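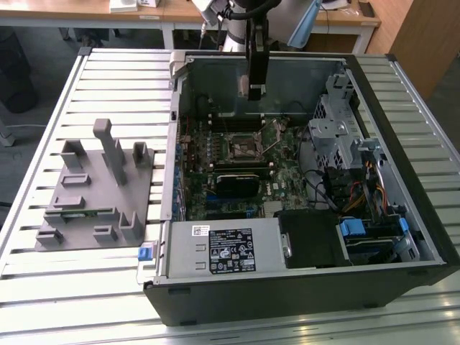 Notes from our visit to Susmont
11/13/22

I promised everyone at the shop a proper write-up of the trip, so get a cup of coffee, because I took a lot of notes and I seem to have left very few of them out.

For anyone who hasn't been following along, we refurbish office computers at Zanby, and for two years now we have been going back and forth on whether to put a robot arm on the teardown side. Elsie Sedgwick came with me because she runs our benches and would be the one living with whatever we bought. It was a long drive, the rain never let up, and we missed the exit twice (my fault both times), but Fouad El Sherbiny was waiting at the door with towels, bless him, and we liked the place right away.

Susmont does much the same work as we do, only more of it. Last month they took in 1,126 desktop towers and sent 976 of them through the robot cell at least once. The rest were odd sizes or too banged up, and those still go to people with screwdrivers. I was glad to hear him say so plainly, as the sales brochures we've been collecting never seem to mention a dented case.

What I had pictured was a big cage with a yellow fence. The bench is a slatted aluminum one, and the towers go on it lying on their sides with the side panel off, open to the ceiling, so the arm can come straight down into the case. Elsie got her nose as close as the floor tape allowed and stayed there for most of the morning. She wanted to know how the gripper would manage near the memory slots, where there isn't much room even for fingers, and Fouad told her that was exactly where their money had gone. The first gripper they bought was too fat. The second was a narrow one, and it had to be ordered with its own mount, which took until May to arrive.

The thing we had left out of our budget completely was fixtures. Next to the computer they keep a gray 3D-printed plate with posts and slots and little brackets on it, and the green boards have a slot to sit in so the arm always knows where to find them. Fouad has gone through 30 versions of that plate! The plastic costs next to nothing, he said, but every version is an afternoon of somebody's time, and he wishes he had written those afternoons into the plan from the start. I've now got a line for it on our sheet, and it is not a small line.

We had a good long talk about power cables too. Anyone who has opened an office tower knows the bundles that run under the drive cage, and every model routes them a bit differently. Susmont leaves cables to people for now. Elsie thought that was sensible, and so do I -- we had been pricing a second arm to hold wires out of the way, and I've crossed it off.

Over lunch (lentil soup, very good, and more bread than we could finish) we went through our two quotes. The one from Skindov includes the arm, a controller and training for two people, but no bench. The one from Requena is higher and has the bench in it, plus a service visit every 6 months. Fouad wouldn't tell us which to take, though he did ask how far away the nearest technician was for each, and neither of us knew. I've since written to both companies to ask.

His other advice was to sort our intake before spending anything. They had tried to handle every make at the beginning and got nowhere, so they picked the one case style they saw most, got that going, and added others slowly. We have never kept a proper tally of what comes through our door. Elsie has started one on the clipboard by the loading dock, and I'd ask everybody to please fill it in, even on busy days, with the make and the case size and whether it arrived with a processor in it.

As for timing, I had hoped to bring a purchase request to the next planning meeting, and I think now I'll bring a smaller one, for the bench and a 3D printer, and hold the arm over until we have a few months of numbers. Both would be useful to us either way. Fouad has offered to let us come back with a carload of our own towers and try them in his cell, and Elsie is already setting some aside under the stairs, so please don't sell those.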